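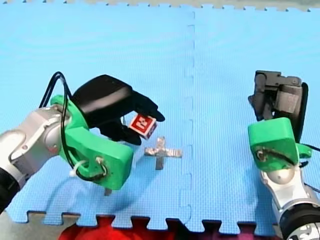

Wilma Cowie dice que las planchas de foam tipo puzle se acaban abriendo siempre por la junta, se haga lo que se haga, y que por eso ella volvió a la alfombra de una pieza. Llevo varios años con planchas y no me pasa. Abro hilo.

El suelo de foam encajable se abre por tres motivos: base resbaladiza, planchas de lotes distintos o encaje hecho deprisa. Los tres tienen arreglo y ninguno es caro.

**La base**

Sobre baldosa o parqué barnizado la plancha patina. Cada empujón lateral se va directo a los dientes de la unión. Lo noté el primer mes: una rendija al lado de la puerta que por la noche cerraba con la mano y al día siguiente volvía a estar.

Lo resolví con una malla antideslizante de las de poner debajo de alfombras, cortada algo más pequeña que el conjunto. Si asoma por el borde, te enganchas con el zapato y además recoge pelusa.

En una mesa vale lo mismo. Si el tablero es liso, malla. Si tiene tela debajo, que la tela esté estirada. Una arruga debajo del foam se convierte en un bulto arriba, y el bulto levanta la junta.

**Los lotes**

Compré la primera caja de Zolteletti, 16 planchas azules. Al año siguiente compré otra igual, mismo modelo y mismo color en la etiqueta. El azul no era el mismo y los dientes tampoco encajaban bien: había que apretarlos y luego la plancha hacía barriga.

Escribí a la tienda y me contestaron que el corte puede variar entre lotes. De acuerdo, pero en la caja no lo pone. Desde entonces compro de más en el mismo pedido y guardo el resto tumbado. De pie contra la pared se curvan.

Hamidreza Hassanpour me preguntó si se pueden mezclar marcas. Se puede intentar, yo no lo haría. Probé una Esidora contra una Zolteletti y el diente de la primera era más ancho. Entró a golpes y salió rasgado.

**El encaje**

Se encaja desde un extremo de la junta hasta el otro, diente por diente, con el pulgar. Si empiezas por las dos puntas y vas hacia el centro, lo que sobra se queda en medio y ahí se levanta.

Después paso un rodillo de cocina por encima de la unión. Sirve cualquier cosa cilíndrica. También una botella llena, si la etiqueta no deja pegamento.

Y luego hay que dejarlo quieto una noche antes de poner peso. Las planchas que salen apretadas de la caja vienen comprimidas y tardan en coger su medida. Las encajé recién abiertas una vez y tuve que repetirlo todo.

**Dónde cae la junta**

Esto lo aprendí tarde. Si vas a usar la superficie para trabajar, decide por dónde pasa la junta antes de montar. El centro exacto es mal sitio: es donde apoyas, donde se te cae todo y donde más se abre.

Desplazarla un poco a un lado cuesta un minuto. Basta con mover el conjunto entero, no hace falta recortar nada.

Ruoxi Tan comenta que ella tapa la junta con cinta por arriba. Lo he hecho. Aguanta, pero atrapa suciedad en los lados y al quitarla arranca la textura. Si hay que pegar, mejor por debajo y con la plancha del revés. 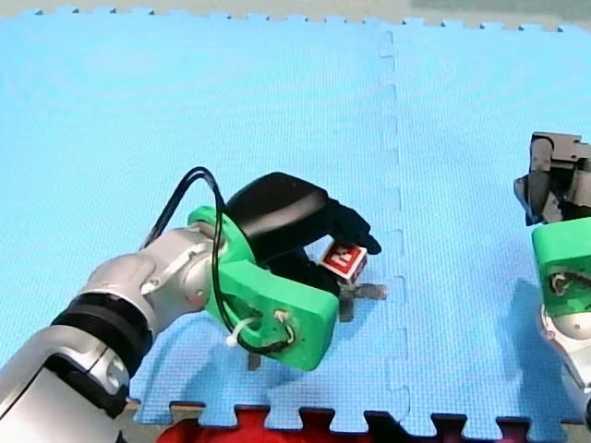 Los bordes son la parte que más gente me pregunta. Las cajas suelen traer tiras de remate, y las tiras se pierden. Yo he dejado de ponerlas en las superficies de trabajo. A cambio hay que aceptar dos cosas: que el canto queda dentado y que entre los dientes se ve lo que tengas debajo. En el lado de abajo, con las pestañas grandes, asoma la tela roja por los huecos. Con una tela del color del foam llamaría menos la atención. A mí me da igual, pero si te molesta, piénsalo antes de montar y no después.

Otra cosa de los huecos del borde: son un sumidero de tornillos, clips y migas. Todo lo pequeño que rueda acaba ahí. Los repaso con una brocha seca al terminar el día.

Calum Tennant recomienda cortar los dientes a ras con cúter y regla metálica. Queda muy limpio. El problema es que esa plancha ya solo sirve para el borde, y el día que quieras ampliar tienes que comprar otra. Y volvemos a lo de los lotes.

Si cortas de todas formas: hoja nueva, varias pasadas suaves y una madera debajo. Con hoja gastada el foam se desmiga y el canto queda como mordido.

**Marcas y cinta**

Para señalar un punto sobre el foam uso cinta, nunca rotulador. El rotulador permanente se mete en la textura y no sale con alcohol sin llevarse el color.

La cinta metálica plateada se ve muy bien sobre azul. Una cruz basta para marcar un sitio. El defecto es que se arruga con mirarla y alisarla luego es imposible, así que o la pones bien a la primera o la dejas arrugada. La cruz de la foto que abre el hilo está arrugada y se distingue igual.

La cinta de carrocero se despega mejor, pero sobre foam texturizado agarra poco. En un par de días tienes las puntas levantadas. Para marcas de una tarde va bien.

Al retirar cualquier cinta, tira despacio y casi paralelo a la plancha. Si tiras hacia arriba, te llevas un trozo de superficie y queda un parche brillante que ya no se va.

**Limpieza**

Aspirador con cepillo blando y luego bayeta apenas húmeda con jabón neutro. Nada de fregona empapada. El agua entra por la junta, se queda debajo y huele.

Fiona Gourlay me escribió en mayo porque su suelo olía a cerrado y no encontraba de dónde venía. Levantó una esquina y tenía moho en la base. Lo fregaba como si fuera gres.

Las mías las levanto todas cada 9 semanas, las paso por detrás y limpio la base. Se puede hacer con menos frecuencia en un sitio seco. Si hay niños que meriendan encima, yo lo haría más a menudo.

Para las manchas de grasa probé el limpiador de Ploralix. Quitó la mancha y dejó el sitio más claro que el resto. Con jabón de platos y paciencia sale casi igual y no decolora. Prueba siempre en la cara de abajo.

El sol también las aclara. Tengo una junto a la ventana que ya no hace pareja con ninguna. La roté tarde. Ahora cambio de sitio las planchas cuando las levanto, y así el desgaste se reparte.

**Peso y marcas**

El foam tiene memoria, y no buena. Una pata de silla fina deja un hoyo. Si es de unas horas, se recupera solo. Si es de semanas, se queda.

Debajo de patas pongo un cuadrado de contrachapado con los cantos lijados. Debajo de cajas grandes no pongo nada, el peso ya va repartido.

Lo que no perdona es arrastrar. Un mueble arrastrado abre la junta, raya la textura y dobla los dientes del borde, todo a la vez. Se levanta entre dos o se espera a que venga alguien.

**Grosor**

Para una mesa, el más fino que encuentres. Lo grueso parece mejor en la tienda, pero los objetos pequeños se inclinan y todo se vuelve un poco blando. Para el suelo de una habitación donde se juega, el grueso sí compensa.

No mezcles grosores en la misma superficie. Aunque los dientes entren, queda un escalón que no se nota mirando y se nota mucho con el pie.

**Si ya se te ha abierto**

Antes de tirar nada: desmonta esa junta, limpia los dientes por los lados (suele haber polvo apelmazado), mira si hay alguno rasgado y vuelve a encajar desde un extremo. La mayoría de las veces era suciedad.

Si hay un diente roto, cambia esa plancha por una del borde, donde el diente malo quede hacia fuera. El conjunto aguanta y no compras nada.

Si se abre en verano y se cierra en invierno, o al revés, es la temperatura. Deja un poco de holgura contra la pared. El foam encajado a presión entre dos paredes solo puede crecer hacia arriba.

Me piden marca concreta. Sigo con Zolteletti a pesar de lo de los lotes. Las de Xiong tienen la textura más marcada y cuesta más limpiarlas, aunque agarran mejor. No he probado más que estas y las Esidora, así que no puedo decir mucho de otras.

Sobre el precio: en total me he gastado 241 euros en planchas desde que empecé, contando las que estropeé cortando mal. Una alfombra de una pieza del mismo tamaño me habría salido más barata, pero no habría podido cambiar solo la parte de la ventana.

Wilma, si conservas las viejas y quieres darles otra oportunidad, empieza por la malla. Y mándame una foto de la junta por detrás, que por delante no se ve dónde tira.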